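Choosing a desk for the back room at Hundeck

corina_s
Hello all! We're finally doing up the back room at our place in Hundeck, and I can't settle on curved or straight for the desk. A friend's workplace has long curved ones and I've grown awfully fond of them.

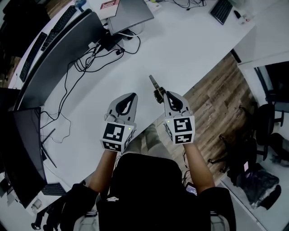
The long white curved desk.

wendelin_r
Lovely colour, but do measure first. My curved one from Jatton never sat flush with the wall and I lost pens down the gap for years!

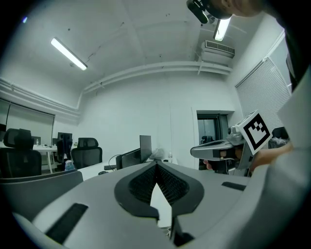
I went back to a plain straight one and I'm much happier, bless it.

xiaoqing
Sorry Wendelin, can't agree. My elbows adore a curve. Mine was $100 second-hand.
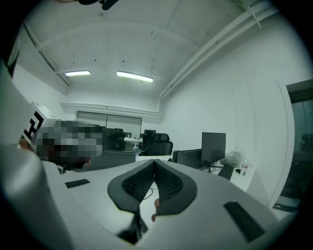
Same place, other angle.

corina_s
Thank you both, tape measure's out after tea.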